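Wurndale Kitchen Notes
Filed under: Reviews > Table Linens & Oilcloth
14 comments | 30 shares

Trevaskis "Orchard Frames" wipe-clean tablecloth: six months of breakfast 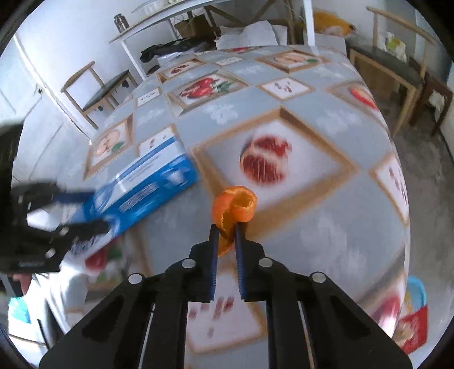 I have never trusted a tablecloth that promises to make cleanup easy. A bare table is easy. You run a cloth over it and go to work. So when Ebony Hapeta lent me her spare Orchard Frames and told me I'd come around, I said I'd keep it on until it annoyed me and then write up why.

It has annoyed me a few times, but it's still on the table, so take that as you like.

First, the pattern, because you'll either be fine with it or you won't. The background is a pale blue-gray with faint white flowers. On top of that are fruit pictures in tan frames, with little white cards in between. The halved pomegranate is the best of them, good deep red seeds. There's a peachy one with a green leaf that I like less, and a red one with green leaves that my household can't agree on. Darcy Pearce says apple. I say bell pepper, and I don't see what a pepper is doing in an orchard. The name on the packaging doesn't settle it.

A busy print does hide crumbs, and the Trevaskis leaflet makes a big point of this. I'm not sure it's a selling point. Hidden crumbs are still crumbs, and I've put my sleeve in jam that I took for part of a picture. Orange peel shows up fine against the gray. Toast does not show up on the tan borders at all. If you like to know when your table is clean, buy a plain one.

Now the claims.

"Wipes clean in seconds." Mostly. Orange juice, milk and tea came off with a damp cloth. Turmeric left a yellow patch that took two goes with dish soap and is still there if you bend down and look along the surface. Tomato sauce was fine when I got to it right away and less fine when I found it the next morning. Ballpoint pen is permanent, whatever the leaflet says.

"Lies flat straight from the fold." No. The fold lines were there for most of December. I tried the hair dryer trick on low, which helped with one crease and gave me a slight ripple near another. In the end I rolled it around a cardboard tube overnight, and that did more than anything else. I don't see why they can't ship it rolled in the first place. Bunden does with theirs.

"Stays put." It does on my table, which has a rough old finish. Pin-yu Chuang has the same cloth on a glossy one and says it creeps toward whoever is leaning on it. She ended up buying clips, and those should be in the box at this price.

Heat is where I'd be careful. The care label says use a trivet and I'd believe it. A mug is no trouble. I set a casserole down with only a folded dish towel under it and the surface went dull in that spot. It hasn't come back.

The edges are cut and not hemmed. They haven't frayed so far, but one corner has started to curl where people squeeze past to reach the fridge.

Compared with the plain Bunden cloth I had before, this one is thicker and smells less out of the packet. The Bunden hung better over the sides and cost a good deal less. If they made it in something other than beige I'd probably be telling you to get that.

Would I pay full price? I doubt it. On sale, for a table that gets fruit peeled and lunches packed on it every day, all right. I wouldn't put it out for company, but then Beverley Halliday came over, admired the pomegranate and asked where to get one, so my taste may not be yours.

Two and a half stars for the claims, three and a half for the cloth.

Posted 2024-07-21 in Reviews
Tags: tablecloths, wipe-clean, Trevaskis, Bunden, everyday kitchen
Share this | Save | 14 comments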